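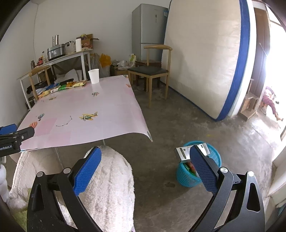
*El mantel del avión, con la nevera al fondo.*

# En defensa del mantel infantil

Un mantel con un biplano amarillo y verde y unos globos aerostáticos no es lo que recomiendan las revistas para un comedor. Recomiendan lino crudo o la madera al aire. Llevo años comiendo en mesas de las dos clases y prefiero la del mantel rosa.

El motivo principal es práctico. Una mesa desnuda obliga a vigilar los vasos y a buscar posavasos. Una mesa con un mantel estampado admite un vaso de papel y unas bolsas de aperitivos de colores sin que nadie se levante a recoger. El dibujo ya tiene rojo, azul y naranja, y una bolsa más apenas se nota.

En el piso de Prarnon donde viví de estudiante la cocina y el comedor eran la misma habitación. La arrocera se quedaba fuera todo el año, los palillos también, y el papel de cocina estaba donde se usaba. Probamos a guardarlo todo en un armario que compramos en Tamayo y duró 2 semanas. Sacar una arrocera a diario de un estante bajo cansa a cualquiera. Una mesa auxiliar contra la pared, como la blanca de patas metálicas de la foto, resuelve eso mejor que un armario.

Lo que no defiendo son las bolsas en el suelo. La ropa y las bolsas apiladas debajo de una mesa quitan sitio para barrer y acaban siendo un segundo armario, sin puertas. Ahí sí pondría orden, y empezaría por ahí antes que por la encimera.

Tampoco creo que haga falta gastar mucho. El catálogo de Drostton pide 1156 por un conjunto de comedor a juego. Dos sillas de madera de respaldo curvo y un taburete oscuro cumplen igual, aunque no hagan juego entre sí. Con un mantel encima, la mesa puede ser casi cualquiera.

El mío es de cuadros y está manchado de té por una esquina. En mayo pienso cambiarlo, y esta vez miraré primero en la sección de niños.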